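Drelodon moves robot training off the warehouse floor and into simulation

December 15, 2018

Staff at the Drelodon furniture returns depot in Hurnberg will no longer have to clear a bay twice a week so that robots can practise on the shop floor. The company said on Friday that all early training for its two-armed handling robots now takes place in simulated rooms, run from desks on the first floor of the building.

The depot takes back chests, cabinets and bedside units bought online, checks them and gets them ready for resale. Much of the work is repetitive. Each drawer has to be opened, looked into, closed again and logged, and items left behind by customers have to be taken out and bagged. The site handles 700 pieces in an ordinary week and more in December.

Drelodon began trying out robots for the drawer checks last year. Until this autumn the practice runs were held in Bay 3, which meant moving stock into the aisles and keeping people out of the area behind a chain barrier. Pickers complained that it slowed them down, and the site's safety log recorded several near misses with trolleys in the narrowed aisle.

The new set-up was put together with Cisneros, a software firm that builds the virtual rooms and the furniture in them. The rooms are made to differ widely in colour, walls, windows and clutter, and do not look much like the depot. Cisneros says a robot that has only ever met plain white units against a grey wall tends to struggle when something else comes off the lorry.

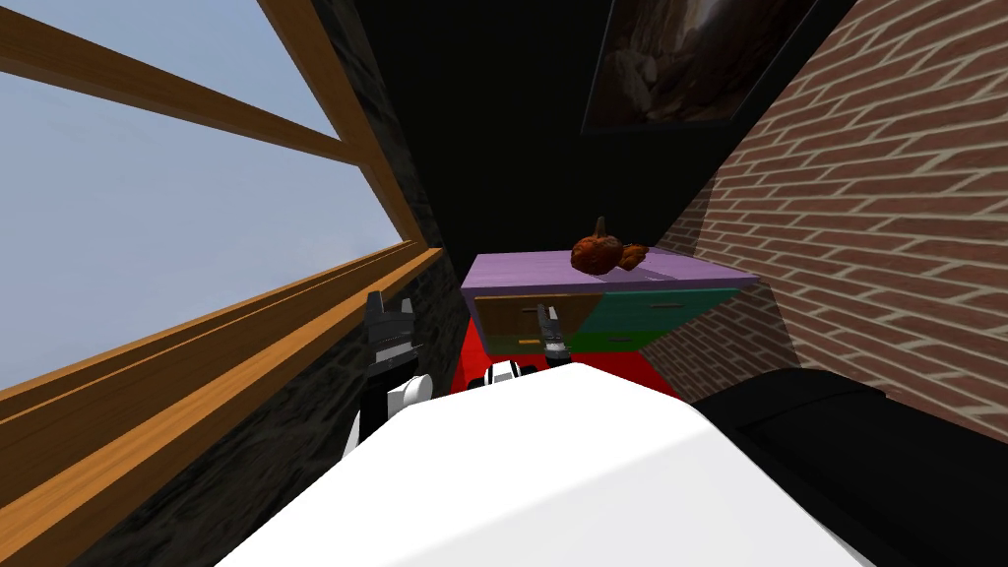
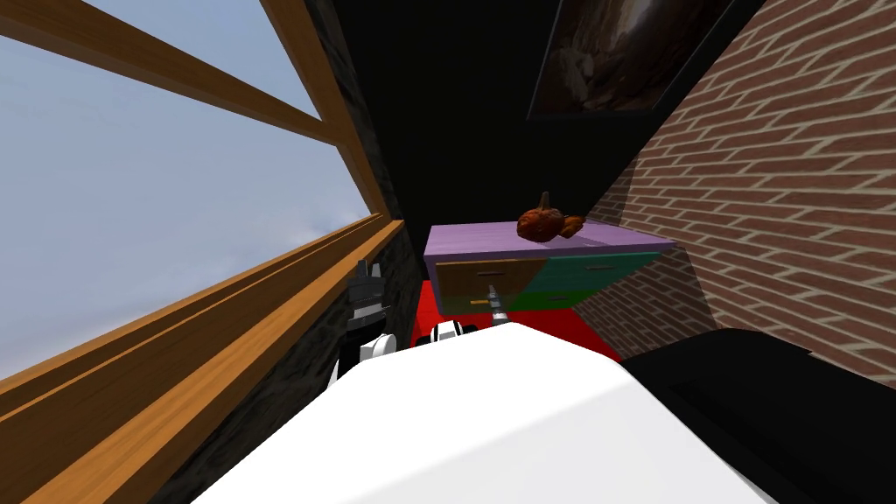 A brick-walled practice room, with a roasted chicken left on top of the drawers.

Eight members of the returns team have been retrained to run the sessions. They steer the simulated arms from a workstation, repeat a task until they have a set of clean attempts, and mark the ones that should be thrown away. Each session lasts 30 minutes and is followed by a break away from the screen. The job is shared out by rota, so that everyone in the group still spends part of the week on the floor.

The company says experience of the work counts for more in the role than computer skills. Returns staff know which drawers tend to stick, how far a runner will go before it drops, and which handles are too thin to pull from one end. Several of the virtual units were changed in November after the group said the drawers moved too easily.

Opinion among the workforce is divided. A notice put up by the staff forum last month welcomed the return of Bay 3 and said the aisles were easier to work in. The same notice asked for a written promise on hours. At present the robots carry out a small share of the checks, on the late shift only, and a member of staff stands by to take over. The forum wants to know what happens to the late shift if that share goes up.

Drelodon said it had no plans to cut posts at Hurnberg, where it employs some 40 people in returns, and that anyone whose shift changed would be given 30 days' notice. It did not give a figure for the number of checks it expects the robots to be doing by next summer.

Pay has also been raised. Those who run the sessions get the same hourly rate as before, plus a small allowance for the days they spend upstairs. The forum has argued that the allowance should be built into basic pay, as the skill does not go away when people return to the floor. Talks on this are due to resume after the holidays.

There have been complaints of a more everyday kind. The training room was a stationery store until October and has poor ventilation, and the first chairs supplied had fixed arms that caught on the desk. New chairs have arrived. A second window vent is on order. Some of the group also reported sore wrists in the opening weeks, and the hand controllers have been swapped for a lighter pair.

A second depot, at Prundier, is to get two workstations of its own in the new year. Staff there have been invited to spend a day at Hurnberg before they decide whether to put their names down. Places will go first to people on light duties or returning from injury, who have often had to be found paperwork while they recover.

Bay 3 has already gone back to storage and is being used for bedside units over the Christmas period.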